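Home | About us | What we do | Our people | Visit | Contact

Print this page | E-mail to a friend

About Ladside

We get asked the same thing at every open evening, usually by somebody holding a cup of tea and looking hopeful: can a machine do my ironing yet? The short answer is no, and the long answer is more or less why Ladside exists, so make yourself comfortable.

Ladside is a small company in Paltby, ten minutes' walk from the station and above what used to be a carpet showroom. We try out household and shop-floor robots on ordinary chores and write up what they managed, in plain words, for people who might one day have to live or work with them. Care homes read our reports, and so do hotel laundries, a couple of clothes shops and a surprising number of people who simply hate folding. We don't build robots for sale, and we don't take a fee when somebody buys one.

It was started by Samina Kazmi and Zeeshan Chaudhry, who had both spent years in the back rooms of other people's businesses. Samina ran the linen side of a hotel and Zeeshan mended conveyor belts (he still can't walk past one without listening to it). They had sat through one too many sales talks in which a robot folded the same square white towel, beautifully, on the same bare table, and on the train home they got to wondering what it would do with a pair of jeans and a patterned rug. That conversation took up most of the journey and then, as these things do, most of the following year.

Cloth is still where we spend the greater part of our time. A tin of beans is the same shape whichever way you pick it up, but a pair of trousers has hundreds of shapes, and a new one every time you let go. Thick seams behave differently from the cloth beside them. Dark fabric folded over on itself gives a camera very little to go on, and a busy background can give it far too much. You and I sort all this out with our fingertips while thinking about supper.

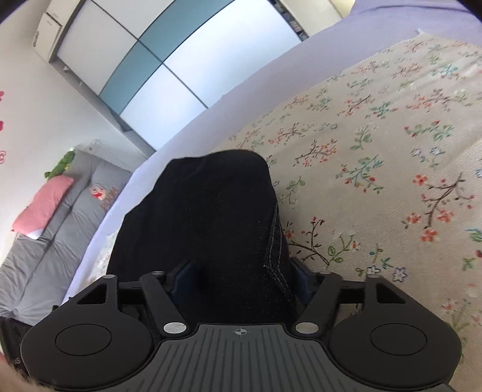

Picking up, on the whole, is coming along nicely. Getting hold of a garment is something most of the grippers we try can manage on a good day, and the better ones will let go tidily as well. It's the bit in between that wants patience: finding the waistband, turning a leg the right way out, knowing that a job is finished and it's time to stop. Our latest round covered 214 garments, and we were cheered by the tea towels and humbled by the dungarees.

Shop-floor work is further on, we think. Moving boxes, carrying trays and fetching the same part from the same shelf are all jobs we'd now call done, or near enough, provided the floor is kept clear and the shelf stays where it was. Ask for the same thing in a family bedroom and the marks drop quickly. Homes are lived in, and we wouldn't want them otherwise!

There are six of us these days. Ketsara Jaidee plans the trials and has strong views on pillowcases. Rukhsana Baloch writes the reports, and will send back anything with the word "seamless" in it. Wajid Shaikh looks after the Usmani Room, our workshop, and the long shelves of well-worn clothes that kind people in Paltby keep giving us. We have logged some 1820 attempts at one chore or another, the failures written up just as fully as the rest, and you are very welcome to come and read them.

Our current project, Unadetti, is about putting things away once they've been folded. It began in June and we expect it to keep us busy for a good while. If you have an awkward wardrobe and opinions about it, Wajid would love to hear from you.

Page updated 2024-10-05

10 shares | 6 comments

Back to top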